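Wumside Shared Workshop, Build-Your-Own Arm Evenings
Notes for session 2: grippers, reach and where to put the base

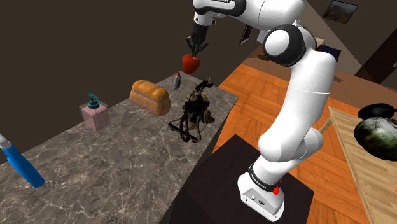 Last time we got as far as the base, so tonight is mostly about the other end, the fingers, and how much the spot you bolt the base to decides what the fingers can do. I know everyone wants to skip to the fingers (I did too, and my first arm could pick up exactly nothing). The simulated kitchen is the one I'll have up on the big screen all evening, and I like it because the arm stands on its own black pedestal beside the marble counter, so it doesn't eat up any of the counter space. Look at how the upper link goes out sideways and then the wrist points straight down over the far end, with the red fruit held under it. That pointing-down wrist is what we're copying. Coming in from above keeps your elbow up and out of the way, and with a tall phone and a loaf of bread on the same counter you really want it out of the way!

Okay, fingers. We're building the two-finger parallel kind, where both fingers slide toward each other and stay facing the same way. You can print them from the Dalgleish files in the shared folder, or cut them from the aluminum bar in the scrap bin if you'd like to learn the bandsaw (get me first, please). Glue the rubber pads on last. If you glue them before drilling you'll be peeling swarf out of them all night, ask me how I know.

Things to bring or grab from the shelf:
Finger blanks, 2 per arm
M3 screws, 14 per arm, and take a spare or two
Your Cordale servo, with the horn still off
The Eltimov driver board from last session

Center the servo BEFORE you put the horn on. Plug it in, send it to the middle, then press the horn on with the fingers half open. Half of the grippers I get asked to fix were put together with the servo sitting at one end, and then it can only open or only close, and it hums at you.

For squeeze, start low. Our little servos get hot if they stall, so set the current limit first and bring it up in small steps until the thing you're holding stops slipping. Round and shiny is harder than it looks, by the way. A tomato only touches a flat pad in one small patch, so try it with the pads bent in slightly, or cut a shallow V in them. A box is easy and will make you overconfident.

For the reach test, clamp the base to the bench, put a paper cup at each corner of your mat, and see which ones you can get to with the wrist pointing down. Mark the misses in pencil. Then shift the base and do it over. We have up to 11 clamps, so share.

Homework is the pencil map, on paper, with your name on it.

Octavian Nistor
8/20/25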